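Dorura two-arm kit: great arms, one scary fault

I've had the Dorura set up for furniture work for 200 hours now and I love it!

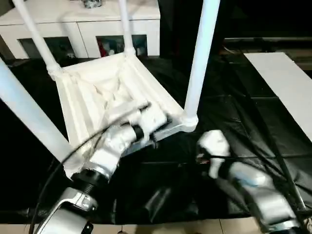
The arms are smooth, the setup took an afternoon, and the grip is firm without marking plastic. My one real gripe is the left gripper. On job 2 it ignored the release command and kept squeezing until I hit the stop button (keep that within reach, please). Dorura support sent firmware 1586 and I haven't had a repeat. Still a terrific kit, and I'd buy it again.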